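Table manners

Sorkari's new tabletop arm goes on sale in October 2025, and the firm is pitching it at small shops and packing rooms that have never owned a robot. It comes as a kit: the arm, a two-finger hand, a wrist camera and the Wirnatis software that ties them together. A buyer with a screwdriver and a clear afternoon can put it together alone. We took 55 minutes, most of them spent on the cable run.

The kit is sold on its handling of mixed goods. Older machines in this price range like boxes, all the same size and all facing the same way. Sorkari says its arm will cope with whatever is left on the table, and Wirnatis plans each grip from the wrist camera's view. Crinkled film is a hard test, as the glare shifts with every fold. Clear glass is another — the camera sees straight through it to whatever stands behind. 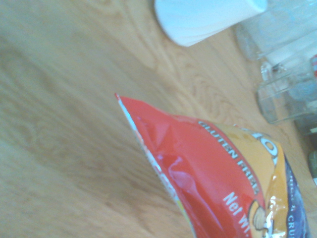
Sơn Lại would like the company to say more about bags. A grip that holds a jar will crush crisps, he said, and the force setting is buried 4 menus deep when it ought to be on the front page.

It is a fair complaint. The default grip is firm, and the manual gives soft packets one short paragraph. Once found, the slider works well enough, and settings can be saved under a name for each product.

The nearest rival is the Danko, which is quicker to set up but has no camera on the wrist. Stonent, the distributor, offers the Sorkari on a 14-day trial and pays for the return. Spare finger pads come in packs of two. The power supply is included, the table clamp is not, and the arm should not be run without one.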